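Home | About | News | Locations | Contact

Hirnano Opens Shared Laundry Room in Gerndale

GERNDALE, 17 Jan 2008 -- Hirnano, which runs self-service laundries for apartment buildings, has opened a shared laundry room on the ground floor of the Dondent building. The room serves the building's tenants and is also open to residents of the neighboring Wei apartments.

The two buildings have 1,436 tenants between them. Until this month they used a basement laundry at Wei that was reached by a flight of 17 steps. The basement laundry closed in January and will be turned into storage.

The new room is fitted with top-loading washers. Hirnano chose top loaders after meeting with tenants last year. Many of them said they did not want to kneel or bend to fill a machine, and several asked to be able to lift the lid and add a sock or a towel after a wash had started.

"People were clear about what they wanted," said Nasrin Khosravi, who manages the Gerndale locations for Hirnano. "They wanted a washer they could load standing up, and they wanted it on the same floor as the front door. We have been able to do both."
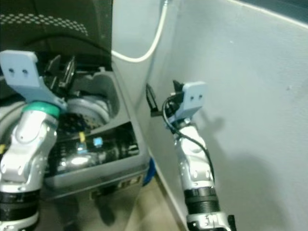

Washes are sold in two lengths. The short wash takes some 30 minutes and is meant for lightly soiled clothes. The long wash is for sheets, towels and work clothes. Tenants pay with the same card they used in the basement, and any money left on a card carries over.

The room is open every day from 6 a.m. until 10 p.m. The last wash should be started by 9 p.m. so that there is time to dry and fold before the doors lock.

Hirnano asks users to follow a few simple rules:

- Check pockets for coins, keys and tissues before loading.
- Fill the tub loosely and do not press clothes down.
- Measure detergent. Too much leaves residue on dark fabrics.
- Leave the lid up when you are done so the tub can air out.
- Do not wash rugs with rubber backing.

Clothes left in a washer after the cycle ends may be moved to a basket by the next user. Items left overnight will be held at the Dondent front desk -- please bring your laundry card when you come to collect them.

"The basement did its job for a long time, but carrying a full basket up those stairs was hard on a lot of people," Khosravi said. "We expect the new room to be busy on weekends, and we will look at the hours again in the spring."

Tenants who need a replacement card can ask at the front desk in either building.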